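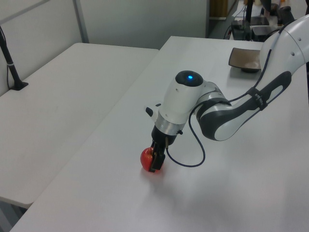

Red apple, white tabletop. Brevell site.

# Produce Storage and Packing Area: Safety Checklist

Site: Brevell, building 7
Operator: Murelier
Form no. 3294
Date of walk-through: 2019-06-19

Mark each line OK, FIX, or N/A. Comments go under the line they belong to.

## Floors and exits

- [x] OK: Aisles clear to both exits
- [ ] FIX: Floor drain covers seated flat
 - Comment: Cover by the wash sink rocks when stepped on. Same comment was made in February. Needs a new cover; shimming it again won't do.
- [x] OK: Exit signs lit
- [x] OK: Wet floor signs available
 - Comment: Kept behind the door. Move them to the hook by the sink.

## Cold room

- [x] OK: Door opens from inside
 - Comment: Release tested with the door fully latched.
- [ ] FIX: Door gasket in good shape
 - Comment: Torn at the bottom corner on the hinge side. Keogh quoted for a replacement, part 1445. Order not placed yet.
- [x] OK: Thermometer readable from the aisle
- [ ] FIX: Temperature log filled in each shift
 - Comment: Several evening entries are blank. Shift leads need to initial at closeout.
- [x] OK: Bottom shelf off the floor

## Fruit handling

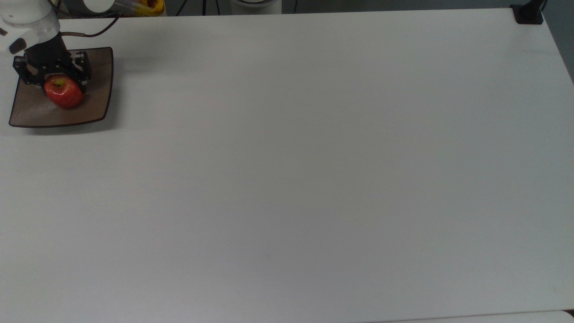
Sorting rules are posted at the Brevell and Morkstead sites, and the two sheets don't agree on color. Use the Morkstead sheet until a new one is issued. Under that sheet, surface color by itself isn't grounds to reject a red apple. Lighter streaks and small yellowish flecks on deep red skin, like these, pass. So does a greenish-yellow stem cavity. Reject for open cuts, soft spots, mold, or insect holes.

- [x] OK: Reject bin labeled and lined
- [ ] FIX: Current sorting sheet posted
 - Comment: Take down the old Brevell sheet.
- [x] OK: Dropped fruit kept out of finished boxes
- [x] OK: Hand sink has soap and paper towels

## Electrical and lighting

- [x] OK: Outlets near the sink are GFCI protected
 - Comment: Tripped and reset normally.
- [ ] FIX: Light covers in place
 - Comment: One cover missing over the box storage rack. Do not store open boxes under it.
- [x] OK: Panel door closed, clearance kept
- [ ] N/A: Extension cords
 - Comment: None in use.

## Follow-up

Drain cover and light cover come first. Hold this form open until the gasket is installed, then attach the Keogh receipt and file it with the February sheet.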